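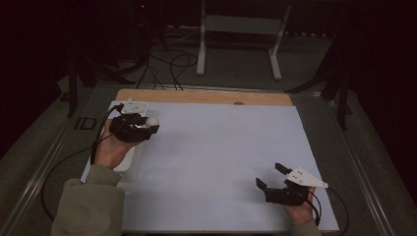 Ticket opened by Graciela Zúñiga, Staniforth store fixtures. Status: in progress. Product: Mincombe gravity-feed counter display, 3-lane, clear front. We put 200 of these out in September and the left lane on a lot of them won't feed. Cans in the middle and right lanes roll to the front when one is taken. In the left lane they stop halfway and the front looks sold out. I first thought the counters were off level, so I tried a small ball in each lane, with the display on a flat board. It rolled to the front in every lane, including the bad one. A full can still stops.

Displays are set up per the sheet in the carton. Rear feet are in the tall position. Header card is in. We are not using the optional lane dividers.

Reply from Brittany Tremblay, Dirko display support

Thanks Graciela. If the ball runs and the can doesn't, the slope is probably fine and something is pinching the can. Please check the following on one of the bad units:

1. Which side the price rail clip is on. It should be outside the side panel.
2. Whether the side panel tab is fully down in the base. You should feel it snap.
3. The lot code on the underside of the base, rear left.

Also let me know what size can is in the left lane. The lanes are cut for standard cans and the wider ones will drag.

Graciela Zúñiga

Clip is outside. Tab looked down but I could get a fingernail under it. Pushed it hard and it moved a little, no snap. Cans are Saten standard size, same in all lanes. Lot code is rubbed off on the one I have here. I pulled a second unit from the back and it does the same thing, and the tab on that one won't snap either.
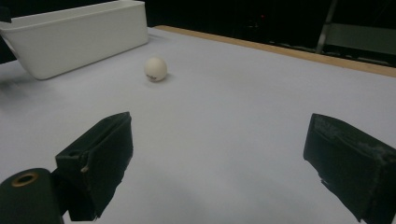

Forgot to say, on the second unit I took the header card out and the left panel stood up straighter. With the card back in, it leans in toward the cans. So the card may be pulling on it.

Brittany Tremblay

That helps. The header card slot and the tab are on the same panel — if the card is too wide, the panel can't seat. Can you measure the card? It should slide in and out with no force.

Graciela Zúñiga

Card has to be bent to get it in. I trimmed 2 mm off the left edge with a paper cutter. Tab snapped, and a full lane of cans fed to the front. Did the same on the other unit, same result.

I can't have stores trimming cards by hand. Need replacements.

Brittany Tremblay

Agreed. I've asked for 200 replacement cards at the correct width, no charge. The base and panels can stay as they are. When the new card goes in, press down on the left panel until it snaps, then load the lane from the back.

Keeping this open until the cards ship.

Last updated 29 May 2022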